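Hiltar hand-held gripper kit: worth the money over printing one?

Hundari Forums > Manipulation > Hardware and kits

slackbelt
Posted Jan 31, 2020
Looking at the Hiltar hand-held gripper kit for collecting demonstrations in ordinary rooms. Hernico has it listed at £700 with the wide lens camera mount, without the camera. I have a printer and could make something similar, but I'd be starting from nothing and my last set of finger linkages had enough play in them to be useless for pens, cards and anything else thin.

Three things I can't get from the product page:
1. How much slop is there at the fingertips after a few weeks of use?
2. Are the soft pads a standard part or do you have to buy theirs?
3. Does the opening width read back reliably, or do you end up working it out from the video?

tolstack
Re: Hiltar hand-held gripper kit
We have had two of them since the first batch. In order:

1. Mine measured 0.4 mm at the tip out of the box and 0.6 mm after 1,577 recorded grasps. Nearly all of it is in the outer pivots. The inner ones have not moved that I can measure. Shimming the outer pins brings it back.
2. Theirs. The mounting face is an odd shape. You can print an adapter, but it adds length at the tip, and then the calibration file is wrong.
3. It reads back, with an offset that drifts if you knock the housing. Close it fully at the start of every session and subtract. If you skip that you will spend an evening wondering why the policy stops short of the object.

gantry_crane_op
Re: Hiltar hand-held gripper kit
I'd disagree on the price being reasonable. The linkage is printed plastic with metal pins through it. Parts cost on my own version was well under a quarter of what Hernico asks, and that includes the pads, which I cast. The housing is nicely made, but the housing does no work.

tolstack
Re: Hiltar hand-held gripper kit
The housing sets the distance between the camera and the fingers. If that shifts between units then your data from unit A and unit B don't match. I compared our two and they agreed to within what my calipers can tell me. How do your printed ones compare with each other?

gantry_crane_op
Re: Hiltar hand-held gripper kit
I only built one. Fair point for anyone running several. The original question was from someone buying one.

null_space_nine
Re: Hiltar hand-held gripper kit
Something missing from this so far is wrist load. It's a wide unit and the weight sits forward of your hand. I can do 3 hours with a break in the middle. After that my approach paths get lazy and I start dropping the fingers in at an angle, and you can see it plainly in the trajectories. Before blaming the hardware for bad late-session data, look at the operator.

Also, the Higuchi pads fit the same face. They are stiffer, better on cartons and boxes, worse on bags and cloth. The Hiltar ones are the softer of the two and mark more easily.

slackbelt
Re: Hiltar hand-held gripper kit
Useful, thanks. I hadn't considered the Higuchi pads. Do they need a different calibration file?

null_space_nine
Re: Hiltar hand-held gripper kit
Yes. Same geometry on paper, but the fully closed position is different because they compress less. Rerun the closing routine and save it under another name. Don't overwrite the first one. I did.

mm_per_rev
Re: Hiltar hand-held gripper kit
Counterpoint on the read-back. I stopped using it and take the width from the video. The pads are a strong colour against a black linkage, so segmentation is easy, and you don't inherit the offset problem. It falls over when a pad is hidden behind whatever you are holding, which for me was not often enough to matter.

tolstack
Re: Hiltar hand-held gripper kit
It matters a lot if you work inside containers. With one pad down behind a carton wall the segmentation gives you a confident wrong number. I'd keep the read-back and use the video as a check.

mm_per_rev
Re: Hiltar hand-held gripper kit
I don't do containers, so I'll take that as correct for your case. On open tables I still prefer the video.

gantry_crane_op
Re: Hiltar hand-held gripper kit
Does anybody have figures for support? The warranty text says 13 months and then excludes the pivots, which are the only part that wears.

tolstack
Re: Hiltar hand-held gripper kit
Hernico replaced one pin set for us without argument. That is one case. Hiltar themselves took until late February last year to answer an email about thread sizes, so buy spare pins with the kit.

slackbelt
Re: Hiltar hand-held gripper kit
Update. I bought one, secondhand, with blue pads. The closing routine gave a stable zero on repeated runs. Play at the tips feels much lower than on my old printed set, though I haven't put an indicator on it.

Working in a living room now, at a low table, with an open cardboard box as the container and household things around it: a milk carton, a TV remote, a fountain pen. The table has a lemon-print cloth with a lace runner over it. I left both on deliberately, as I want patterned backgrounds in the set. The linkage opens wide enough that I have to watch both pads against the box walls on the way in, and I now agree with tolstack about keeping the read-back.
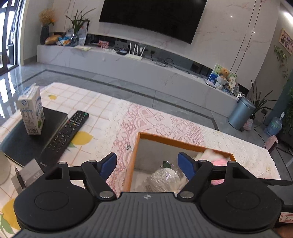 Clear plastic wrapping is the case I'm least sure about. The softer pads should suit it going by what null_space_nine said, but I'd like to run the same bagged item with the Higuchi set before I commit to either. If anyone has a spare pair to sell, send me a message.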